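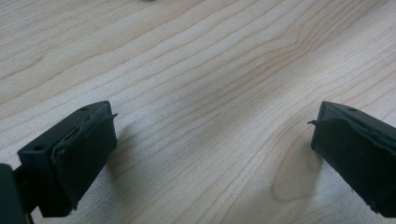

*Attachment 1 – tabletop, pale finish, wavy grain, darker oval patch on the right half.*

**Ticket 2134 – Table listing shows wrong finish in web shop**
**Opened by:** Mirta Olivares, Relton showroom
**Assigned to:** Ruby-Lee Whitelaw, catalog support
**Priority:** Normal (upgraded from Low after the third phone call)

**Problem as reported**

The Lidley dining table, pale finish, shows up in the shop as "Walnut, Dark." The photo is right, the price is right, the name is wrong. Customers order walnut, get something the color of oatmeal, and call me. I would like them to stop calling me.

**26 Apr 2024, log**

09:20 – Reproduced. Opened the listing in two browsers and on my phone. Walnut in all three, so at least it's consistent.

09:35 – Cleared the page cache. Still walnut. Cleared it again, which is not a recognized technique but everyone does it.

10:05 – Checked the item record in Takport. Finish field says "Natural Pale." So the source data is fine and the shop is making things up.

10:40 – Asked Mirta whether anyone had edited the listing by hand. She says no. The edit history says yes, in August, by a user called "showroom." Mirta says everybody uses that login. Opened a separate ticket about that.

11:15 – Reverted the hand edit. Listing now says "Natural Pale" for nearly four minutes, then goes back to walnut when the sync runs.

11:50 – Read the sync log. Finish names don't come across as text. They come across as a code, and the shop looks up the code in its own table. Natural Pale is code 13 in Takport. In the shop, code 13 is "Walnut, Dark." The Kapoor import last summer added a finish near the top of the list and pushed everything below it down by one.

12:10 – This means every finish below the new one is wrong, on 143 listings. Only 77 of those are live. Mirta has been told and took it quietly, I thought.

13:30 – Exported the shop's finish table, corrected the codes, loaded it on the test site. Spot-checked the Lidley, a bench and two bookcases. All correct.

14:05 – Loaded on the live site. Ran the sync by hand, waited, ran it again. Lidley says "Natural Pale" and stays there.

**Still open**

- Orders placed under the wrong finish name need a list for the showroom. Export requested.
- Lock the finish table so imports can't renumber it.
- Mirta reports one customer who ordered walnut, got pale, and likes it. No action needed.

**Status:** Fixed, leaving open until the export arrives. – R.W.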